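Ticket 24 - gripper lets go early on lift
Opened by: Hiếu Thân
Status: open, nearly there!

Drestemton arm, Wasent controller, shared workshop. It grips fine at table height, then the fingers relax partway up. Not every time - 3 lifts out of 12 on the first run.

Checked the plugs first. All snug. Then closed the fingers with nothing between them over the steel table, to look for a crooked pad.
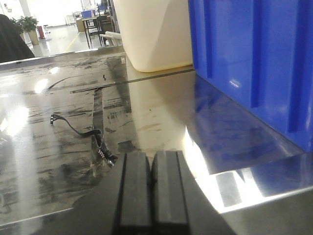

Closed position reads the same on every try, so I've left the zero alone. Toshiko reckoned the hold force was dropping back to its default after the close command, and I think she's got it! The Bùi script sets the force once at start-up and never again. I added a line to send it again before each lift and moved over to the green surface for the block tests.
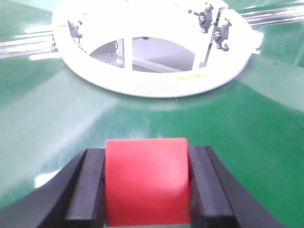
Red cube in the grip, white ring fixture behind.

Force setting was 2 for the cube. Log shows the value holding through the whole move now, which made my evening.

Reply from Toshiko Morikawa:
Lovely stuff! Can you try the yellow one as well? Its sides aren't as flat, and I'd like to see the same setting used before we merge.

Reply from Hiếu Thân:
On it. Same script, same force, nothing else touched.

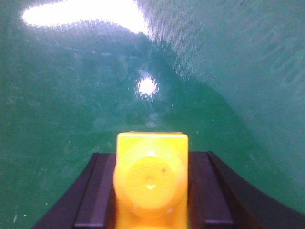

I'll put the full log in the Hutanix folder tonight. Still to do: a slower lift, and a proper run of 24 with both blocks. Please don't update the controller until that's finished - I want to change one thing at a time.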